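Freelance German and Spanish Interpreters Wanted – Stunwood Language Services

Posted Aug 18, 2021

We're growing again, and we'd love to hear from you! Stunwood is looking for freelance interpreters to join our German and Spanish teams for on-site, phone and video work. If you enjoy being the person in the room who makes a conversation possible, read on.

Stunwood started out as a two-person translation office handling technical manuals for Skurberg, and we still do plenty of that. But interpreting is now the bigger half of what we do, and the requests keep coming. School meetings, medical appointments, depositions, factory tours, home closings, the occasional wedding – our interpreters go to all of it. Last April we took on a new client, Alexiou, whose training sessions run in German and English side by side, and our current German team is stretched pretty thin. 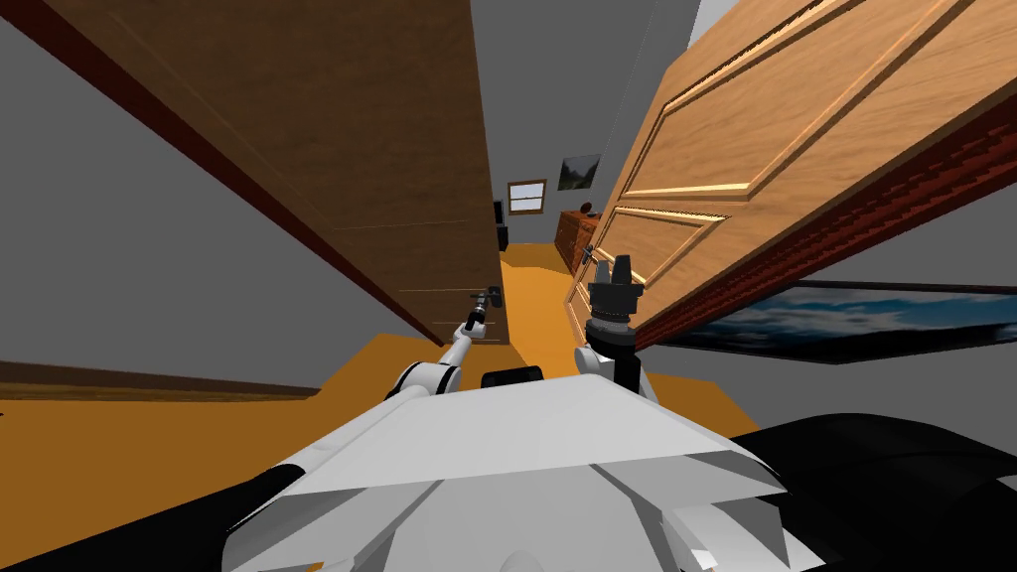 Most assignments run between one and three hours. You choose which ones you take. Olga Lucero runs the schedule and sends out open jobs every morning by text and email, and you reply to the ones that suit you. There is no minimum number of jobs per month and you are free to work for other agencies. We do ask that once you've said yes to a job, you keep it unless something serious comes up.

What you'll be doing

Consecutive interpreting in person, mostly within 100 miles of our office. Mileage is paid.
Phone and video interpreting from home, usually in blocks of 30 minutes.
Sight translation of short forms and letters during appointments.
Simultaneous work at conferences, if you have the training for it. We supply the booth and headsets.

What we're looking for

Full command of English and either German or Spanish. Swiss German and Austrian varieties are a real plus, and so is experience with Central American Spanish.
At least two years of paid interpreting work, or a certificate from a recognized program.
Court or medical certification if you want those assignments. If you're partway through, tell us where you are.
A quiet room and a wired internet connection for video work.
Your own transportation for on-site jobs.

A background check is required before your first assignment, and we cover the cost. 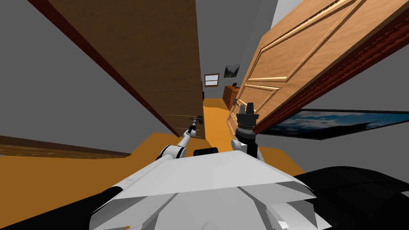
Dark door to the left, paneled door to the right, hallway between.

Pay and paperwork

On-site work is paid with a two-hour minimum, even if the appointment wraps up in twenty minutes. A full conference day starts at $970 for simultaneous interpreters. Phone and video work is paid by the minute. Invoices go through Flarura, our online job system, and payment goes out every two weeks. Cancellations inside 24 hours are paid in full – we know you turned down something else for that slot.

New interpreters shadow one of our regulars on their first two jobs, and that time is paid too. For German that will most likely be Hermine Thaler or Remo Mayrhofer, who both have years of medical work behind them and are great fun to learn from. We also keep a shared glossary of 2000 terms that everybody adds to, and you'll have access to it from day one.

How to apply

Send your resume, your language pairs and a few lines about the kind of work you like best to Damian Brunner through the contact form on this site. Please put "Interpreter" and your language in the subject line. Copies of certificates can wait until we ask for them.

If your background looks like a fit, we'll set up a 45-minute video call with a short role play in both directions. You won't need to prepare anything for it. We answer every application, normally within ten days.

Translators who don't interpret are welcome to write as well. Silvan Camenzind keeps the list for written work and is especially keen to hear from people with a background in engineering or insurance.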